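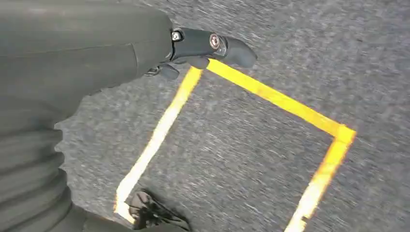 Yellow lines on the asphalt

Drone registration before a gift gets flown?
Posted by Polyxeni Stergiou

Hi all! My nephew is getting a Flernari quadcopter from me in November (he's been hinting since spring, bless him) and the box says 425 grams. Does it have to be registered before he takes it up, or only if he flies it near people? He'd be flying for fun in the field behind my sister's place.

Takeshi Katayama
What a lovely aunt! Yes, register it first. In the US anything over 250 grams has to be, even just for fun, and where he flies doesn't change that. If he's under 13, a grownup has to do the registering. The number goes on the outside of the drone.

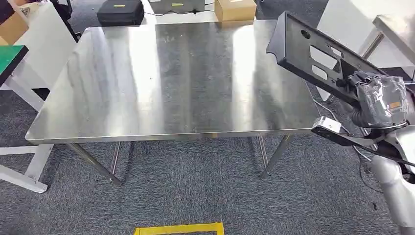

He'll also want to take the free TRUST test online, which my own kids got through before supper, and keep a copy of the certificate with him. And do stay under 400 feet out in that field!

Britside
I think it's fine if it's only a toy? My old Flakov never had a number on it and I flew it for years. Get spare props though, you'll go through them.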